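Recording Dish-Racking Demonstrations with the Stollidden Hand Gripper

Last revised September 26, 2023

These instructions cover one task: picking up a plate, holding it on edge, and placing it in a slotted rack, recorded with the Stollidden hand gripper. They assume the gripper has been assembled and its wrist camera calibrated. Remote-control recording on the Zaninport bench arm is covered on its own page, although the section on grasps applies to both.

What you need

Stollidden hand gripper with soft pads fitted
Wrist camera with an empty memory card
Printed calibration board
Slotted dish rack
Plates and bowls of mixed size and decoration
A counter or table at normal working height
The Winness session sheet, or a plain text file with the same columns

Step 1. Prepare the counter

Place the rack first and build the rest of the layout from it. Leave enough clearance on both sides for the gripper body, which is wider than a hand and will catch on tall objects. Keep the floor in front of the counter clear enough to stand close.

Do not strip the counter bare. A policy trained only on clean backgrounds tends to fail in a kitchen that has a patterned cloth, bottles and appliances in it. Ordinary clutter can stay where it is if it does not block the path between pickup and rack. Sharp tools should be pushed to the back, out of reach of the fingers.

Set the lighting before the first take and leave it alone until the layout changes. Glazed dishes pick up glare, and a moderate amount is acceptable. If the glare hides the rim at the point of contact, move the lamp or turn the rack.

Step 2. Check the gripper

Open and close the fingers five times. Both should travel the same distance and meet without a step between the pads. Wipe the pads with a damp cloth and let them dry. Check the pivot pins for play; a loose pin shows up later as jitter in the finger width signal.

Start the camera and record the calibration board for several seconds, moving the gripper slowly through all three axes. Then close the fingers fully, open them fully, and hold still. The Rautiainen converter uses this sequence to set the zero for finger width. Without it, the whole session is rejected at import.

Step 3. Grasp the plate

Approach with the fingers open wider than the object and slow down over the last few inches. For a plate, take the rim and close until the pads stop moving, then add slight pressure. Squeezing hard gains nothing and bends the pads, which puts the recorded width out by as much as 2 mm.

Turn the plate so that it stands on its edge before bringing it near the rack. Hold it there briefly. The pause gives the converter a clean boundary between the pickup and placing segments.

The lower rim should sit between the pads with the face of the plate toward the camera. Both pads need to stay in view. A large plate will cover much of the background in this position, and that is expected – the tracker recovers as long as the hand does not jerk while the view is blocked.
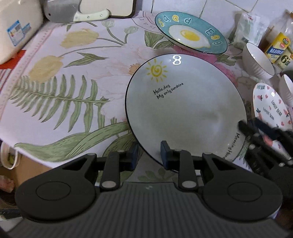
Step 4. Place and release

Move toward the rack in one continuous motion. Line up the plate with the slot before lowering it, and lower it straight. If it touches a neighboring dish, carry on and correct the path as you would normally. Small corrections are useful training data. Dropped plates are not, and those takes should be marked "discard" on the sheet.

Open the fingers only when the rack is carrying the weight. Back the gripper out along the line it came in on, until the pads are clear of the rim, and stop the recording there.

Step 5. Vary the takes

Record 14 takes per layout, then change the layout. Swap the order of the dishes, rotate the rack, or start from the other side of the counter. Bowls need a separate grasp label, "wall," because one pad goes inside.

A first usable policy for this task took us more than 300 takes. Below that, the arm reached the rack reliably but released too early.

Step 6. Import and review

Copy the card to the session folder and run the converter with the default profile. Review every take at double speed and look for three faults:

Tracking loss longer than half a second
Finger width that changes while the plate is held still
Release before contact with the rack

A take with the first fault can sometimes be trimmed. The other two go to the discard folder. If error 2626 appears during import, the opening and closing sequence from Step 2 is missing or too short – record it again with the same camera mounting and attach it to the session by hand.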